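# Chapter 3: Picking Things Out of a Bin

When I started the robotics club at Pretwood I had a very clear idea of what the first term would look like. We'd spend a couple of weeks on the maths, a week on safety, and then we'd build something that could sort a box of mixed objects. How hard could it be? A toddler can do it (and mostly for the fun of throwing everything back in again).

That was July. By the time the leaves were coming down we had a robot that could pick up one thing, from one place, if you put it there yourself and then stood well back. I still remember Clementina Torres cheering as though it had landed on the moon!

I'm telling you this at the start of the chapter so you won't feel too bad when your own group gets stuck, which I expect will be somewhere near section 3.4. Bin picking is a lovely problem for a student project. You can explain it to your gran in one breath, and it'll still keep you busy until the end of the year. We want a robot to reach into a container, take hold of one object and lift it out. Then we want it to do that again with the next object, which is a different shape and lying some other way round.

Chapter 2 had us moving the arm between points we'd chosen beforehand. You'll need all of that here, so if the words "tool frame" and "approach height" have gone fuzzy, flick back and read the last few pages again. I'll wait.

Now, about the objects. Valentin Bogdan, who ran the gripping side of our project, wanted to begin with identical wooden cubes. Raquel Pacheco wanted to begin with whatever was in her kitchen drawer. They argued about it over an entire packet of biscuits, and I've come round to Raquel's view. Cubes teach you to pick up cubes. With an odd mixture you have to ask of each thing where a gripper could get hold of it, and that question is really what the whole chapter is about. A round hairbrush is a good one to start the argument: do you go for the handle, or for the bristles? A toy cup is worse, with its hollow and its wavy rim. 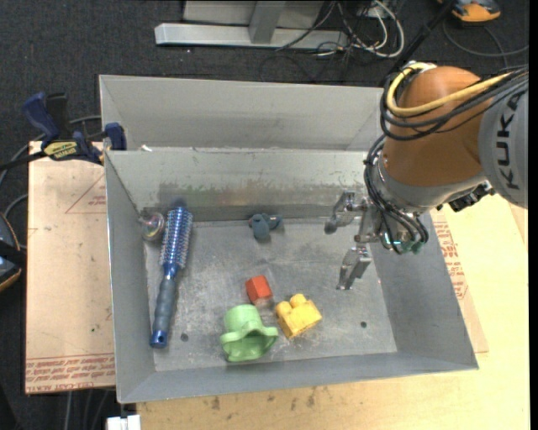

## 3.1 Before you write any code

Get your group round the bin with a pencil and paper. Leave the computer off. For each object, draw it as seen from straight above, then mark the two places where you'd put the fingers of the gripper. Do it separately and compare afterwards. My lot disagreed on nearly everything, and the toy brick caused the most fuss. Jordan Gosling wanted the long sides, Belmiro Antunes wanted the ends, and both of them turned out to work when we tried it.

Next, look at where each object is lying, because that matters just as much as its shape. Something out on the open floor of the bin can be approached from all sides. Something tucked up against a wall can't, and you may find the only good grasp puts one finger where the metal is. Write "wall" next to those on your drawing. Do the same for pairs that sit close together, and write "neighbour". We'll come back to both words in 3.3.

Sloping sides need a bit of thought too. Lower the gripper close to one and the fingertips may be clear while the wrist above them isn't. Valentin called this "the elbow problem", even though it has nothing to do with the elbow, and the name stuck.

## 3.2 Keeping a log

Every attempt goes in the log, including the embarrassing ones. Ours reached 2707 attempts by the end of the project, and I'd say the first 55 taught us more than all the others put together. For each one, write down:

- which object you were going for
- how it was lying
- where the fingers were meant to go
- what happened

Keep the last column in plain words. "Slipped off the handle end" is useful in a month's time. "Failed" isn't. Start a fresh page whenever you change the gripper or the lighting, and put your initials at the top so the others know whom to pester about the handwriting.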